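Baskets Over Carts, and Other Corner Store Opinions

Saturday, January 1, 2022

Happy New Year! I made myself one promise for this year and it's a very small one – more basket shopping, fewer giant cart trips. I've been working up to it since October, when my friend Olesia Horobets talked me into walking to the little market on Drelden instead of driving out to Finbridge for everything.

And you guys, I love it. I love the short aisles, I love bumping into neighbors by the drinks, I love that I'm home before the ice cream gets ideas.
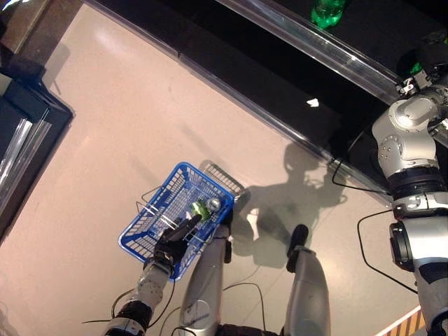
Drinks are where my basket trips always start, and that's probably backward (Olesia puts hers in last), but I like to get the heavy stuff settled on the bottom. Cans go in lying down. They roll a bit, sure, but a green can on its side next to a silver one still leaves you most of a blue plastic basket for bread and fruit. I also set the basket right down on the floor while I'm picking from the shelf, so both handles can flop wherever they want and I've got two free hands. Such a relief on the wrists!

My other big discovery is that a basket keeps me honest about the budget. My notebook says I spent 361 dollars on groceries in my best month, and I didn't feel like I was missing anything. Okay, I missed the big tub of pretzels.

Jae-hoon Choo asked in the comments last time whether I'd tried the wicker kind you bring from home. I have! Mine is gorgeous and it snags every sweater I own, so it holds yarn now. Give me plain old plastic with holes in the sides, the kind you can rinse under the faucet when a yogurt bursts.
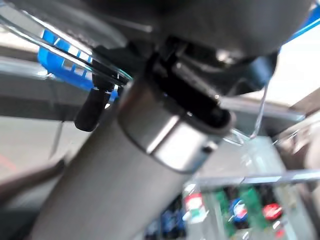
Bright blue, with that grid of little openings.

Next week I want to try a whole soup dinner from one basket, leeks and all. The leeks will stick out and I'm fine with that. If you have a favorite one-basket meal, leave it below – I'm collecting them, and so far I've got two chilis and a very passionate vote for pancakes.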